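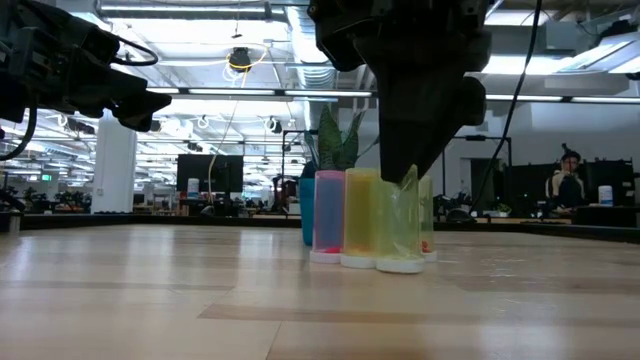
What's the best way to get that cloudy film off colored plastic cups?
White vinegar, warm water and a little patience. Mix equal parts in a dishpan, sink the cups completely and leave them for an hour, then wash with ordinary dish soap and rinse well.

I love see-through cups for a table (the pinks and yellows practically glow when they're clean!), so I've tried just about everything on mine. Skip the scouring pad, please - it leaves tiny scratches and the haze comes right back. A soft cloth is plenty, and an old toothbrush gets into the seam around the base, where juice loves to hide.

Dry them upside down on a rack with a bit of space between each one. Stacked damp, they stick together and pick up a stale smell. If two are already stuck, stand the bottom one in warm water for 5 minutes and twist gently.

And while the vinegar's out, wipe the table too? Not on wood! Plain damp cloth there, then a dry one. Snake plant leaves like the same treatment, and they come up beautifully shiny.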